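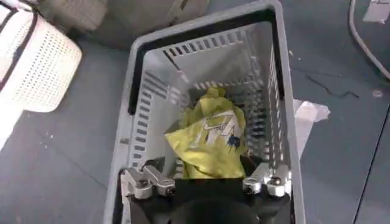
Marta Marchuk says no, machines can't do household chores yet, and that I should stop asking the question as though it had one answer. Her point, made over the phone this morning, was that a dishwasher has been doing a household chore for decades and we don't call it a robot because it stays put and we do the loading. What I mean by a chore, she said, is the loading. She is right, and it cost me the first paragraph of the report.

30/10/2021. Nirnumstead, upstairs desk. Rain all morning.

I have been through the whole October log. There are 2,264 attempts in it, every one a single pick or a single place, all soft goods: bags, wrappers, sheeting, cloths. I had expected the failures to be spread across the types of object. They are not. Of the 244 I have marked as hard failures (fingers closed, nothing held, no recovery on the second try), most involve thin plastic lying against a flat surface. Cloth is much better. Cloth has thickness and friction, and a fold in cloth stays where it is while you approach it. A bag moves when it is touched.

A crumpled bag at the bottom of a basket is a fair test of all this. The walls slope inward, so the fingers have less room the lower they go. If one corner of the bag stands up there is something to close on, and the job is simple. If the bag has settled flat, the fingertips have to reach the floor of the basket and scrape, and the stiffness setting matters more than the camera does. Too stiff and the basket slides. Too soft and the tips ride over the plastic. I have written this in the margin three times in three different inks, so I must believe it.

Slots in the basket wall are a separate nuisance. Radymyr Vakulenko thinks they upset the depth estimate, as the sensor reads the floor through them and puts the wall further away than it is. I think the effect is real but small. We agreed to run the Furley set again with card taped over the outside of the slots, and then without, same bags, same order. 5 bags, 2 baskets. He wants more. I want it finished by the time the heating goes off.

The shop-floor side is in better shape, and the report should say so plainly. At Drondano the parts come in trays, the trays come in the same way up, and the lighting doesn't change. A machine that would be hopeless in my kitchen could work a full shift there. What they pay for is the sameness. The only job on their list I would refuse is clearing packing film out of the returns bins, which is the household problem again under a different name. They have a person on it who takes a few seconds per bin and doesn't look down.

Chamoun asked for a percentage. I have declined to give one for "tidying" as a whole, as it would be an average of things that have nothing to do with each other. I will give them a table: object, surface, container, result. They can do their own averaging.

Marta's other remark, which I wrote down at the time: "You keep measuring the grasp. Measure how long before someone has to get up and help." I have no column for that. It could be rebuilt from the timestamps, with some guessing wherever the log has been paused for lunch. I shall try it on the first week and see whether the numbers hold still.

Emptied our own bins after supper. The liner stuck to the inside and I had to shake it out with both hands and a knee.

To do: card and tape for Radymyr. Send draft table to Chamoun. Ask Drondano for the tray drawings again. Fix the lunch gaps.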